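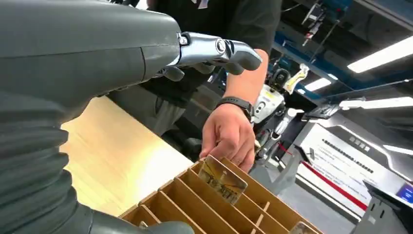 «La mano se llama Radu y no acepta propinas»

Llego al taller compartido un jueves a las siete de la tarde, con hambre y sin haber encontrado sitio para la bici, y Domnica Sima ya está hablando antes de que me quite la mochila. «¿Tú has pagado alguna vez con prisa, con el café en una mano y el móvil en la otra? Pues eso queremos que lo haga Radu. Sin el café, de momento». Radu es el proyecto: un brazo con una mano con pulgar y varios dedos que tiene que coger una tarjeta de una bandeja de cartón, acercarla al datáfono y devolverla a su ranura. Lo llevan entre tres: Domnica, que viene de la electrónica, Lucian Sârbu, que programa, y Buppha Duangkaew, que antes hacía marionetas (¡marionetas!) y que es la que más manda, aunque ella lo niegue.

Les pregunto de dónde sale la idea y se miran los tres. Contesta Lucian. «De una apuesta tonta en agosto. Yo decía que lo difícil iba a ser el pago y Buppha decía que lo difícil iba a ser coger la tarjeta. Le debo una cena desde entonces». Una tarjeta, me explica, es un objeto malísimo para una mano artificial: fina, resbaladiza, rígida hasta que deja de serlo. Si la dejas plana sobre una mesa no hay por dónde meter el dedo. «Nosotros la arrastramos hasta el borde sin pensarlo. Intenta escribir eso en código, ya verás qué risa».

Por eso el cartón. La bandeja es una rejilla de tiras encajadas unas con otras, con ranuras estrechas, y las tarjetas van de canto, asomando lo justo. Buppha me cuenta que cortó las primeras tiras con un cúter en la mesa de su cocina y que la versión 3 es la que se ha quedado. «Probamos una impresa y era preciosa, oye, daba gusto verla. Pero el plástico no perdona. Si la mano entra torcida, la tarjeta se clava y ahí se acaba todo. El cartón cede un poquito». Lo dice como quien defiende a un sobrino. Cuando se estropea una pared, corta otra y la cambia en un momento, y todavía tiene cajas de sobra en casa.

Quiero saber cuánto ha costado la broma y aquí Domnica se pone seria. Han puesto 3000 euros entre los tres, contando el datáfono de pruebas, los cables y un par de piezas que acabaron en la basura. El brazo no entra en la cuenta, porque es del taller y se reserva por horas como el torno. «Tenemos treinta horas al mes, y si otro quiere el hueco hay que negociarlo con Ionuț». Ionuț Mihăilă lleva el calendario de las máquinas y, según me dicen, se ablanda con empanadillas. Tomo nota.

El programa que coordina el movimiento lo han llamado Tinier. Pregunto por el nombre y Lucian se ríe. «Es que el anterior era enorme. Intentaba decidirlo todo: dónde estaba la tarjeta, cómo girar la muñeca, cuánta fuerza, qué dedo primero. Y se quedaba pensando. Este hace muy pocas cosas. Cierra, levanta, comprueba que sigue ahí, acerca». La comprobación fue idea de Domnica, después de una tarde entera viendo cómo Radu presentaba el aire al datáfono con muchísima dignidad. Yo no puedo evitar imaginármelo y me cae bien el bicho.

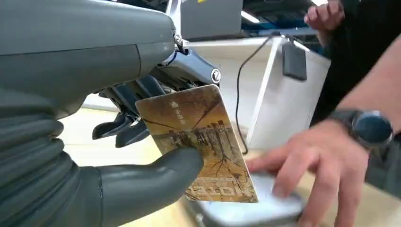
Lo del agarre tiene su miga. El pulgar va por delante y los demás dedos hacen de pared por detrás, y Buppha insiste en que ahí está todo. «En una marioneta el pulgar es lo que te crees. Puedes tener cuatro dedos de palo, pero si el pulgar llega tarde, el público lo nota». Empezaron con una pinza de dos puntas, pulgar e índice, muy elegante, y la tarjeta giraba como una veleta en cuanto rozaba algo. Ahora aprietan con más superficie y aceptan que la tarjeta quede algo inclinada. Para acercarla al datáfono no importa tanto. Para volver a meterla en la ranura sí, y ese es el tramo que los tiene de mal humor.

«La vuelta es otro deporte», dice Lucian. «Coger es ir hacia un sitio grande con una cosa pequeña. Devolver es meter una cosa fina en un sitio fino, y además los dedos te tapan lo que estás haciendo». Lleva un cuaderno (de papel, cuadriculado, con manchas de algo) donde apunta cada intento. Van por el 179. Le pido que me lea alguno al azar y abre por la mitad: «Entra por la esquina, se dobla la pared, Domnica dice una palabrota». Domnica asiente.

¿Y la persona? Me refiero a quien está al otro lado, porque en las pruebas siempre hay alguien con la mano cerca del terminal. Domnica dice que eso también lo están aprendiendo. Al principio sujetaban el datáfono con cinta a la mesa y todo salía mejor, claro, pero en una tienda el dependiente te lo acerca, lo gira, te lo sostiene. «Si Radu solo sabe pagar a una cosa pegada, no sabe pagar». Así que se turnan para hacer de dependiente, y cada uno tiene sus manías. Buppha lo ofrece demasiado alto. Lucian lo mueve en el último segundo, «por realismo», y las otras dos le gritan.

También hay normas, no muchas. La parada de emergencia la tiene siempre alguien que no está haciendo de dependiente. Nada de mangas anchas ni pulseras colgando. Y las velocidades no se tocan después de cenar, norma que tiene detrás una historia que no consigo sacarles por mucho que insisto. Buppha se pone a ordenar tarjetas y cambia de tema.

Les pregunto qué viene ahora. Ovidiu Dobre, que tiene una cafetería pequeña, la Podden, a dos calles de allí, les ha ofrecido la barra una mañana, antes de abrir, para probar con un mostrador de verdad. Lucian quiere ir ya. Domnica quiere primero veinte devoluciones seguidas sin doblar cartón. Buppha quiere saber si habrá bollos. El plan, hasta donde entiendo, es llevar la bandeja, el datáfono de pruebas y la mano montada en un soporte más ligero que les está preparando Grarnar, un taller de mecanizado que les hace precio de amigos y tarda lo que tardan los amigos.

Antes de irme me dejan hacer de dependienta. Me remango, me quito los anillos y sostengo el terminal como me parece que lo sostendría yo en una tienda, que resulta ser bajísimo. «Más arriba», dice Lucian. «Déjala, déjala», dice Domnica, «así lo hace la gente». Buppha ya tiene el bolígrafo en la mano para apuntar el intento 180.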